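From: Hậu Lã
To: clirkham-robotics list
Date: 2 June 2022
Subject: Re: [clirkham-robotics] Pusher drifts off line on long strokes

Bảo Đặng wrote:

> I ran the block sorting task again with the Celtia branch and the pusher
> still drifts to one side on long strokes. Short strokes look fine. I have
> tried lowering the speed and it makes little difference. The log says the
> commanded path is straight. Is this the controller, or is my board
> calibration bad? I would like to know before I retune anything, as the
> Ditura group wants to use the same gains.
>
> Second question: do we have to keep the wooden board? The table would be
> one less thing to calibrate.

Don't retune yet. I went through your logs and I think there are two separate problems that look like one.

First, the calibration. Your transform file for the board is from April. The board has been taken off and put back on since then, at least once by me when we swapped the fasteners. It does not go back in exactly the same place. The bolt holes have play in them. I measured 2 mm of offset at one corner and almost none at the opposite one, so it is a small rotation more than a shift. On a short stroke you will not see it. On a long one the tip ends up to one side of where you think it is, and then it meets the block off center.

Second, the contact. When the rod touches a block off center, the block turns, and after that the push direction and the block's direction of travel are different things. The controller has no idea this is happening. It closes the loop on the tip position only. So "the commanded path is straight" is true and does not help. The star blocks are the worst for this because the tip can settle into a groove and then come out of it again. The cylinders just roll off the rod to one side. The cubes behave if you hit a flat face.

I separated the two by running the same stroke list twice, once with your old transform and once with a new one. No gains were changed between the runs. Old transform: 55 of 77 strokes ended inside tolerance. New transform: 70 of 77. The 7 that remain all involve a star or a cylinder, with the tip starting close to the block. 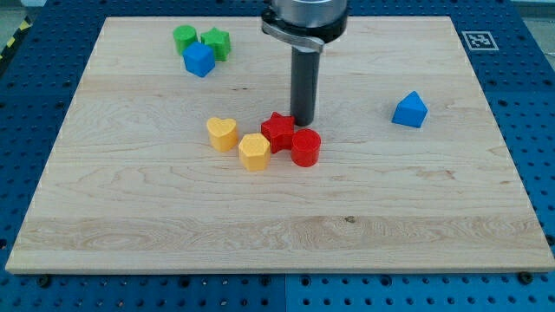

Fig. 1. Rod tip directly behind the red pieces, star and cylinder practically touching.

With a layout like that one, please do not count the stroke as a single-block push. Anything that moves the star is likely to involve the cylinder or the yellow hexagon as well, and the scoring script will log it as drift. Tôn has a flag for this (multi_contact) but it is off by default. Turn it on in your config and rerun the scoring on the old logs. You do not need to rerun the arm.

On the board: yes, we keep it. The table surface is perforated and small blocks may catch on the hole edges. The friction on the wood is not uniform either, but it is close enough, and the competition rules specify a flat wooden surface. If you want less calibration work, tighten the fasteners in the same order each time and push the board toward the marker side before you do the last one. That took most of the play out for me.

What I would like from you:

1. Redo the board transform with the current mounting. Use the touch-off routine with the rod. The marker by itself is not good enough at the far edge.
2. Rerun the long strokes with the blue triangle by itself, nothing near it. If it still drifts with a fresh transform, I am wrong about the controller and we look at the gains together.
3. Post the new transform to the repository with the date in the file name. The old one had none, and I had to go through the commit history to find out when it was made.

Ditura can have the current gains as they are. Tell them to make their own transform and not to copy ours.

I will be at the bench after the Clirkham section meets if you want to do the touch-off together. It takes over an hour the first time.

Hậu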